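Speaker notes – "Sleeping through the hot months"
Neighborhood health evening, 22 March 2024 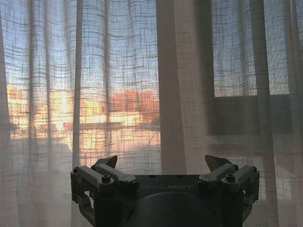
Good evening, and thank you to Kyriaki Lazaridis for the invitation. I start with a question to the room: who slept badly last July? (Wait for hands.) Many of us blame the heat, but light is also a part of the problem. A thin curtain like this one looks very nice, but the sky and the buildings outside still show through it. In summer, such a window wakes you before 6.

Next point – the bedroom. Close the shutters in the morning, open them late in the evening. If you have no shutters, hang a second, dark curtain behind the light one.

Then the coffee story from Gavalas. My neighbor Thodoris drank three cups after dinner and blamed his mattress. Do not tell it too long!

Small advice for older people: a lukewarm shower, a light sheet, a glass of water near the bed. Speak slowly here, Jinlong Du is translating.

Questions, about 10 minutes. If someone asks for sleeping pills, I send them to their own doctor. Leaflets are on the table by the door.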